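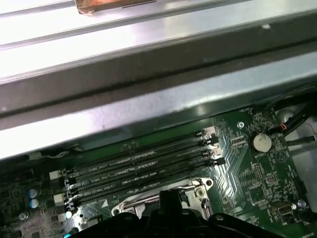 Falau Desktop Cleaning Kit

Sold by Jallcombe Home & Desk
In stock. Ships in the usual brown box.

If you have a desktop computer that lives under a desk, or beside a radiator, or (like ours in the shop) on the floor next to a door that gets opened all day long, you already know where the dust goes. It goes in. It settles along every ledge and lip on the inside of the case, it packs itself into the fan, and it sits there quietly until one warm afternoon in July the whole thing starts to sound like a hair dryer. We have been selling cleaning things for the home for a good long while, and the question we hear most at the counter, after the one about red wine, is what on earth to use inside a computer. So we went looking for a kit we'd be happy to use ourselves, and the Falau is the one we kept coming back to.

It is a small kit, and we like that about it. Everything rolls up in a gray canvas wrap that ties with a cord, and the wrap fits in a kitchen drawer with room left over for the takeout menus.

What's in the roll

One wide brush with soft goat hair, for flat panels and the floor of the case
One narrow brush with slightly firmer hair, for ledges and corners
One rubber bulb blower with a tapered nose
One pair of plastic tweezers with rounded tips
Two microfiber cloths, one light and one dark
A packet of 12 foam swabs
The canvas roll, with a stitched pocket for each piece

A word about the brushes

We have a soft spot for the brushes, so please forgive us if we go on a bit. The handles are beech, sanded smooth and finished with a little oil, and they're made for Falau by Nedeljković, a small workshop that started out making brushes for picture framers and still does. You can tell! The hair is set deep and the ferrule is crimped all the way around, so you don't get that sad little trail of loose bristles that the cheap ones leave behind. The wide brush is 21 cm from end to end, long enough to reach the back of most tower cases without scraping your knuckles on the drive bay.

The hair is soft enough that you can use it near a circuit board without fretting, as long as you go lightly. Let the tips do the work. If you find yourself scrubbing, stop, have a cup of coffee, and come back to it.

The blower

Plenty of folks swear by canned air and we won't argue with them, but we've come around to the bulb. It never runs out, it doesn't spit cold liquid if you tip it the wrong way, and it gives you a short, polite puff that moves dust along without sending it across the living room. The nose unscrews for washing. Let it dry overnight before you put it back together.

How we use it

Shut the computer down, switch it off at the back and pull the plug out of the wall. Press the power button once after that and leave it alone for a few minutes. Move the case somewhere with good light, a kitchen table with an old towel on it being our favorite, and take off the side panel. Put the screws in a saucer. (We say this every time and we still lose one now and then.)

Touch a bare metal part of the case before you reach in, and touch it again every so often as you go.

Start at the top and work down, with the narrow brush along the ledges and the wide brush on the flat sheet metal. Hold the fan blades still with a fingertip while you brush them, one blade at a time. Use the blower on the board itself and anywhere the brushes feel too big. The foam swabs are good for the gap around a port, and the tweezers will pick out the fluff that always gathers in the corner of a filter, or the pet hair, if you share your home with a shedder.

Wipe down the outside with the light cloth, barely damp, and keep the dark one dry for the screen. Then put the panel back, find the last screw under the saucer, and plug in.

We do ours with the change of the seasons. If you have carpet or a cat, you may want to do it more often. If you have both, you have our sympathy.

Size and care

Roll, closed: 21 cm long, 9 cm across
Narrow brush head: 9 mm wide
Brush hair: goat (wide), goat and synthetic blend (narrow)
Handles: oiled beech
Cloths: machine wash warm, no fabric softener
Brushes: rinse in lukewarm water with a drop of dish soap, reshape, and dry lying flat
Roll: spot clean only

The brushes must be completely dry before they go anywhere near a computer again. A full day on a windowsill does it.

Please don't use

Please don't use the kit with furniture polish, window spray or anything scented. Please don't vacuum directly against the board, even with the little upholstery nozzle. And please don't open the power supply, which is the closed metal box where the cord goes in. Brush the grille from the outside and leave the rest to a repair shop.

Goes nicely with

Skesex Desk Mat, a heavy felt mat that keeps screws from rolling off and saves your table from scratches. Comes in oatmeal and moss.

Falau Refill Packet, another 12 foam swabs for when you've used yours up on the keyboard, as we all do.

Falau Keyboard Brush, stiffer and shorter, for crumbs. Please keep this one out of the computer case.

Shipping and returns

We pack orders every weekday morning, and anything that comes in before noon normally goes out the same day. If the kit isn't right for you, send it back unused in its roll and we'll refund the price of the kit. The swabs can't be returned once the packet is open, for reasons we're sure you'll understand. If a handle arrives cracked or a piece is missing, drop us a line with your order number and we'll send a new one, no need to mail the old one back.

Questions we get

Will it work on a laptop?
The brushes and blower are fine for the vents and the keyboard. We don't suggest opening a laptop unless you've done it before and have the right screwdriver, which isn't part of this kit.

Is there a screwdriver in the roll?
No, sorry. Most people seem to have one already, and many newer cases close with thumbscrews. There is a spare pocket at the end of the roll that will hold a small one nicely.

Can I use it on other things?
Oh, please do. We've used the wide brush on lampshades, picture frames, a typewriter and the top of the piano. Just keep one set for the computer so you aren't carrying grease from one job to the next.

Do you gift wrap?
We do, in plain paper with cotton string. Tick the box at checkout and add a note if you'd like one written by hand.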